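Dye bench notes, May, madder on wool, second round
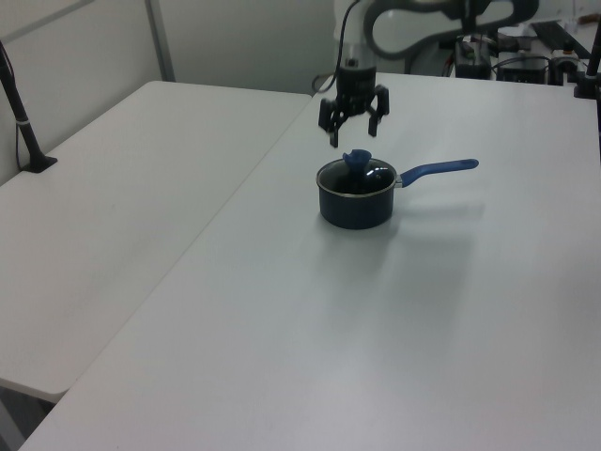
Started at 1535 after the skeins had soaked long enough to stop floating. Same Nirner wool as last time, from the same cone, so any change in color should come from the bath. Alum from the Laxdal tub. The new Kurham tub is still sealed and I want to finish the old one before opening it.

Last round came out brown, closer to brick than red. My guess was heat. The notes from April have the bath going well past 60 C for most of an hour, and madder gives up its browns when it gets hot. This time I held it at 60 and checked with the probe every few minutes. It crept up twice. Turned the plate off both times and let it drift back.

Skeins:
A - alum only
B - alum and a pinch of chalk in the bath
C - no mordant, for comparison

A and B went in separate baths this time. Should have done that in April.

Ground the root finer than before, 7 minutes in the mill instead of 3. It's harder to strain. A lot of it got through the cloth and stuck in the wool, and it will need shaking out once dry. Next time tie the root up in a stocking and leave it in the bath.

B looked clearly redder before the hour was up. A is orange. C took hardly anything, a dull peach. Our tap water is soft, so the chalk result fits what the Brover handbook says about madder wanting some lime. Would like to try it with more chalk, but only on a small sample, as too much makes the wool harsh.

Left all of them to cool in the bath overnight. Labels are on the ties in pencil. The marker ran last time.

To do:
Rinse in the morning, lukewarm, no soap until the water is nearly clear
Cut a length off each for the window test, cover half with card
Weigh what is left of the root and write it on the jar
Order more chalk
Save the exhaust from B, there is still color in it. Could do the gray fleece

pH strips are out of date. Readings not recorded for that reason.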